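Prokopenko, Flinden site – two open positions: simulation operator (m/f/d)

Posted October 16, 2023

Prokopenko packs and sorts household goods for shops and online sellers. Since March, part of the picking work at our Flinden site is done by robot arms. The people who picked by hand before now prepare and check the robot tasks on a screen, and we are looking for 2 more colleagues for this team.
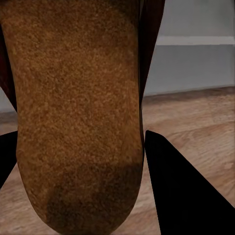
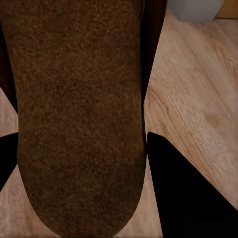

Simulated grasping views in Plallora, our training software: brown object between the gripper fingers, wooden floor behind.

What you will do

You guide a simulated gripper to many kinds of objects and decide if a grasp is good enough to be used for training. In the views you see mostly the object and the two fingers, so you must learn to judge distance from small signs, like the gap at the side or the piece of floor under the object. You mark bad attempts and write a short note on each. One part of every shift you spend on the hall floor, next to the real arms, to compare.

What is different from the old work

There is much less lifting and walking. There is more sitting, and the eyes get tired – for this reason we change tasks every 2 hours. Some colleagues miss the movement and the talk at the belt, and we want to say this openly before you apply. Pay was not lowered for anybody who changed over from picking.

What you bring

Experience in a warehouse, in packing or in production. You know how a soft thing behaves when somebody grips it too hard.
Patience with repeated tasks.
English or the wish to improve it. Our notes are short and simple.
A degree or programming knowledge is not necessary.

What we offer

Permanent contract, 100 percent position, part time possible after the training period.
Paid training with the Mindo team, which takes care of our arms.
Day shift only.
A say in which tasks go to the robots next. The operators meet with the shift leaders for this every month.

How to apply

Send a short letter and your work history to the personnel office in Flinden, with reference number 1340. A photo is not needed. We invite suitable persons for a half day of trial work, which is paid.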